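What happens if the premier resigns and parliament isn't sitting?

Posted in Government and Politics > How parliament works

Llinos Harries
My local paper ran a piece saying our premier could be gone by July, and it used "caretaker" and "acting" as if they were the same. I moved here from overseas and I'm still working out the system. If a premier quits while the house is on its winter break, who is in charge the next morning? Does parliament have to be called back to vote on the new one? And do the ministers keep their jobs or does the whole cabinet go too? I rang my member's office at Werkham and got a recorded message, so I'm asking here.

3 replies

Subira Mutiso
There are a few separate things here, so I'll take them one at a time.

Who is in charge. Usually the outgoing premier stays on until a replacement is sworn in. They tell the governor they intend to resign, the party picks a new leader, and the resignation and the swearing-in happen close together, often the same morning. If the premier leaves straight away because of illness or scandal, the deputy normally acts in the job. "Acting" means filling in for someone. "Caretaker" is about a government holding back from big decisions, mostly in the weeks before an election.

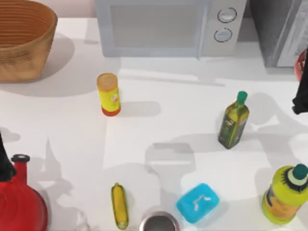 Whether parliament votes. There is generally no vote to install a premier in the Australian states. The governor appoints the person most likely to have the support of the lower house. If the party has a clear majority, its new leader is the obvious choice and the house can stay on its break. It gets harder in a minority government. The crossbench may want to be consulted first, and the governor may want something in writing or may expect the new premier to test the numbers when the house is back.

What happens to ministers. By convention their commissions are tied to the premier's, so a new premier means a new ministry is sworn in. In practice most of the same people turn up and a few change portfolios - the reshuffle is where the real arguments are. Your member stays your member through all of it.

The territories do it differently. In the ACT the assembly elects the chief minister.

Hollo
Deputy takes over. Same as when the boss is on leave.

Sotiropoulos
Mostly agree with Subira, but the deputy doesn't automatically get the job for good. The party room can choose someone else, and if it's a contested ballot with party members voting as well, it can drag on for weeks. We had 4 weeks of it in our branch and I handed out 340 flyers for a candidate who pulled out. The old premier was still signing things the whole time.

Llinos, try the parliament's own website and look for the fact sheets on the executive. The one I read was 8 pages and easy to follow. The education office also answers emails if you get stuck.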